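Butcher block

By the Curndale Household Reference desk
15 January 2026

Butcher block is a slab of wood made by gluing many smaller pieces together under pressure. Used for countertops, cutting boards, workbenches, table tops. Also called block top or, loosely, laminated hardwood (not the same thing as plastic laminate, people mix these up constantly). Maple is the usual wood in North America. Beech more common in Europe. Also oak, birch, walnut, cherry, acacia.

Name

From the thick standing blocks once used in butcher shops. Those were end grain, very heavy, on legs, and got scraped down at the close of the day until the middle was dished. Most of what is sold under the name now has never been near a butcher.

Construction

Three main kinds.

Edge grain. Long strips stood on their narrow side and glued face to face. Strong, stiff, the standard for counters and benches. Strips may run the full length or be finger jointed from shorter pieces, which is cheaper.

End grain. Short pieces set upright so the cut ends make the surface. Looks like a checkerboard. Easiest on knives as the fibers part and close up again. Takes the most glue and labor, costs the most.

Face grain, also flat grain or plank. Wide boards side by side. Shows the figure of the wood best, scratches easiest. Some makers don't count it as butcher block at all and list it under plank tops.

Wood is kiln dried before glueing. Too wet and the joints open later. After the clamps come off the slab gets planed, sanded, cut to size. The Clornetti works at Curndale sold its bench top in one size only for years, 880 mm deep, and older benches in the area still turn up at that depth. Zamel made a thinner counter top, 5 cm, with a square front edge.

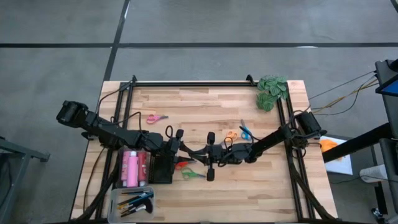
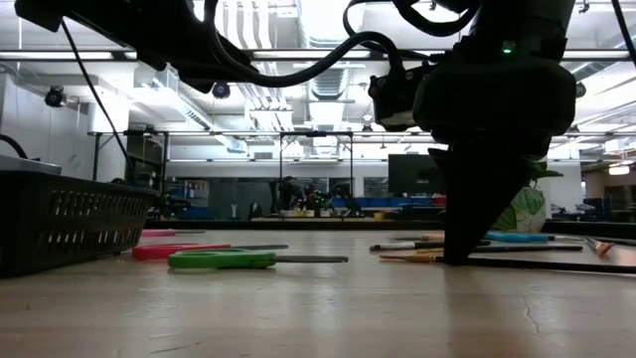 Light wooden tabletops in use.

Movement

Wood takes up and gives off moisture with the seasons and changes width across the grain. Length hardly changes. A wide top can move enough to split if it is screwed down tight, so it should be fixed with slotted brackets, figure-eight clips or oversize holes. Commonest installation mistake. Second commonest is sealing the top and leaving the underside bare, then one face moves more than the other and the slab cups.

Finish

Depends on use. Mineral oil for anything food is cut on; stays soft, needs renewing. Oil and wax blends last a bit longer. Tung oil cures in the wood but takes its time. Varnish and polyurethane give a hard film, fine for desks and tables, poor for chopping because knife cuts let water get under it. Workbenches often left with a thin coat of oil or nothing.

The Kouris counter guide, a trade booklet, gives 16 hours between coats of oil and tells the owner to re-oil after the first 90 days. Other makers say monthly for the first year. Dry kitchens need it more often.

Care

Wipe up standing water, especialy around sinks. No soaking. Hot pans leave black rings, use a trivet. Coarse salt and half a lemon for smells. Stains near the surface sand out, which is the main selling point over stone or plastic. Sand the whole top, not one spot, or there will be a dip. Black marks around iron or steel come from a reaction with tannin, worst in oak. Oxalic acid lifts them, wear gloves.

Outdoor use not recommended. Glue lines fail, ends check.

Hygiene

Long argued over. Wood draws moisture down from the surface, plastic doesn't but holds it in deep knife cuts. Either one needs washing and proper drying. Separate boards for raw meat still the normal advise in home kitchens.

See also: Cutting board; Workbench; Wood glue; Countertop

Comments (3)

benchrat: the bit about slotted brackets should be at the top in bold. Mine split in May, right down a glue line, screwed solid at both ends.

guest: Can you put oil over old polyurethane? Article doesn't say.

maple_and_rye: @guest no, it just sits there sticky. Sand the poly off first, all of it, then oil.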